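Prukside seed library opens its drawers for a first full winter

6 Dec 2020

Gardeners in Prukside can now borrow seed the way they borrow books, and what a lovely thing it is to have on the doorstep. The Foulkes Seed Library, which began in September as a few swapped envelopes of beans, has moved into the old reading room on Medano Street and will stay open right through to spring.

The idea could hardly be simpler. You take a packet home, grow what's in it, let a plant or two run to seed, and bring some back for the next person. There is no fee and no membership card, only a slip to fill in with the name of the variety and the part of town it is going to. Up to five packets can go out at a time, and children can have their own slip if they want one (plenty do).
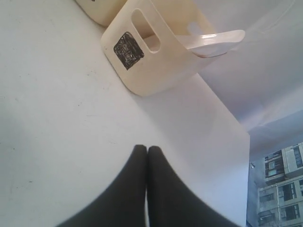 By the end of last month the library had logged 1469 packets, nearly all of them from gardens and allotments inside the parish. Beans and peas make up the biggest share, followed by tomatoes, squash and a truly cheering amount of sweet peas. There are 30 kinds of lettuce alone, among them a frilly red one that has been grown on the Plarnix allotments for so long that it simply goes by the name of Plarnix Red. You won't find it in any catalogue, and it stands well into the cold months with just a bit of fleece over the top!

Some of the older packets have had to be tested before they could go on loan. It's an easy job to do at home: lay ten seeds on damp kitchen paper, fold it over, slip it into a bag and leave it somewhere warm for a week or so. If seven or more sprout, the packet is well worth sowing. If only two or three do, sow thickly and hope. Parsnips are the great heartbreakers here and really need to be fresh every year, while tomato seed kept dry and cool will often come up happily after five or six.

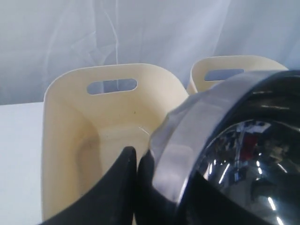

Cream-coloured plastic bins on a white table, with a pale curtain behind.

Anyone with seed to give is asked to dry it properly first – a fortnight on a plate in an airy room is usually enough – and then to fold it into paper, never plastic. Write the variety, the year and anything useful you know about it on the front. "Climbs to eight feet, sulks in wind" is exactly the sort of note people love to find. Squash and pumpkin seed is welcome only if the flowers were pollinated by hand, as the plants cross so freely that next year's crop may be anybody's guess. Peas, French beans, lettuce and most tomatoes are far better behaved and make a good start for first-time savers.

Broad beans are the thing to be getting on with just now. The hardy kinds can still go in outdoors if the ground isn't frozen or sodden, and a pot on a cold windowsill does nearly as well. The library has a good stock of a short, sturdy sort from the Foulkes end of town, which needs no staking and crops early enough to beat most of the blackfly. Garlic is on offer too, though by the clove, and it's going fast.

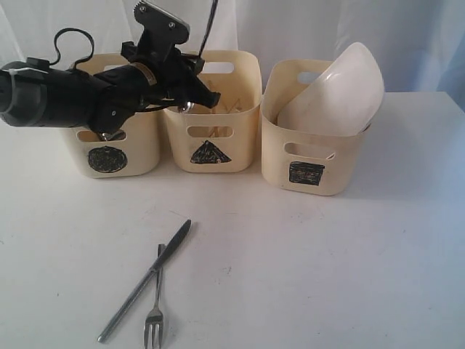 One borrower, who took home the runner beans in September, is all for it but would like to see more flowers on the list, and has promised a jar of marigold seed and some hollyhocks to get things going. Others have asked for herbs, dill and coriander above all, and those should be in by the new year.

Opening is by timed slot for the present, with each visit lasting 15 minutes and one household in the room at once. Slots can be booked at the Medano Street door or by leaving a note in the box. Packets can also be posted within Prukside for the price of a stamp. A list of what is in stock is pinned up in the porch and changed each week, and returns can be dropped through the letterbox at any hour.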